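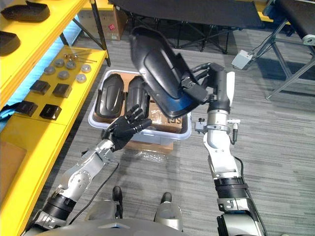 Quiénes somos

Wulmont es un taller de puesta a punto de robots. No los fabricamos, no los vendemos y no damos charlas sobre el futuro. Nos llaman cuando el humanoide ya está comprado, el folleto ya está enmarcado en recepción y alguien pregunta quién lo va a poner a mover piezas.

Empezamos en noviembre de 2018 en una nave de Dundham, con moqueta heredada de una aseguradora. La moqueta sigue. El plan de negocio original, menos.

La célula Mancuso

Nuestro trabajo más largo se llama Mancuso: un humanoide de dos brazos que traslada carcasas negras de plástico entre una estantería amarilla y una caja. Contado así parece una tarde. La primera versión del procedimiento tenía 436 pasos, varios de ellos contradictorios.
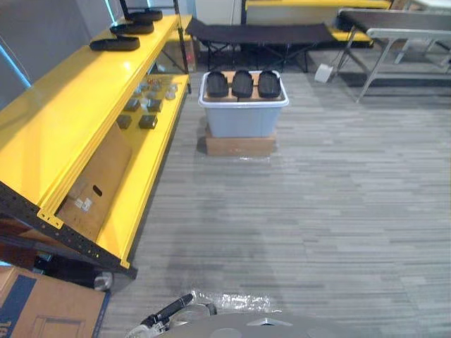 La altura de la caja resultó ser media vida. Sobre el suelo, el brazo bajaba demasiado y el torso protestaba; le pusimos cartón debajo y dejó de protestar. Llevamos presupuestado un soporte de aluminio desde febrero y el cartón no se da por aludido.

Cómo la cuidamos

Cada mañana se comprueba el cero de las dos muñecas y se abren y cierran los dedos en vacío. Después se repasan los cables del antebrazo, que tienen afición a engancharse. Cada 2000 ciclos se revisa el pulgar, que es quien aprieta y quien se queja. A los 3000 se vuelve a calibrar la cabeza, con el robot de pie y el personal sentado. 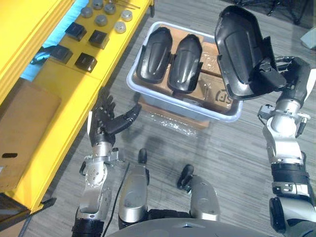
Las carcasas brillan y los reflejos engañan a la visión, así que ajustamos el agarre con las luces del techo encendidas y apagadas. El cliente, Dirnow, pidió que funcionara también con sol de tarde. Estamos en ello, según el tiempo que haga.

Si tiene un robot parado, escríbanos. Díganos el modelo, los ciclos que lleva y qué le han apretado ya por su cuenta. Esto último lo averiguamos igualmente, pero se factura.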